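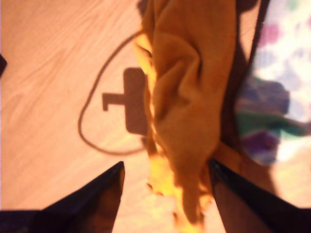
Gripper fingers on the yellow cloth, cell 2, Bimmont.

CELL TECHNICIAN, part time, cloth handling cell
Posted Apr 30, 2023

Mustonen is looking for one person to keep a two-finger gripper cell in good shape at our Bimmont shop. 24 hours a week, mornings. Need someone soon, the last tech moved to our other site in March and the rest of us are covering in turns.

The cell picks up, folds and lets go of cloth. All kinds. Towels, knits, fleece, thin printed stuff. Soft goods are hard on fingers in ways metal parts aren't. Lint gets in everywhere.

What you'd do
Start of shift: wipe both fingers, look at the tips under the lamp, check they meet square. If they don't, shim and recheck.
Clear lint and loose thread out of the finger joints. Tweezers and low air only, no blasting.
Swap finger pads every 2925 cycles, or sooner if they slip. Log it.
Check the cables. Slack has to stay out of the pick area, and it wanders.
Rerun the camera check whenever the light changes. Strong sun on the wood table throws hard shadows and the software will sometimes take a shadow for an edge. Blinds help. Moving the table helps more.
Small repairs: pad screws, a stripped thread, connector pins, a finger that drags on closing. Bigger stuff goes back to Pedik, you box it and write up the fault.
Keep the spares shelf filled. Tell us before we run out, not after.

What we need
Good hands and patience. Some bench repair background, any kind: sewing machines, printers, bikes, vending, whatever.
Can use a torque driver and a feeler gage, can read a simple wiring drawing.
Writes things down so the next person can read them.
OK lifting 40 lb. OK on your feet most of the morning.
Coding not required. You will be shown the Verkutus panel, takes a week or so to get comfortable.

Nice to have: has worked with fabric before, knows a knit from a weave. Can solder.

Pay and such
$324 a shift week to start while training, goes up after the first review. Paid training, shop shoes supplied, parking out back. Overtime is rare, we ask first.

To apply
Short note plus a list of things you have fixed. No cover letter, no photo. Tell us about one repair that went wrong and what you did next. Drop it at the Bimmont front desk or send thru the jobs form on this site, put CELL TECH in the subject line. People we want to meet will get a call and a one hour bench tryout (paid), replacing a set of pads and squaring up the fingers. Bring your reading glasses if you use them, the screws are tiny.

Open untill filled.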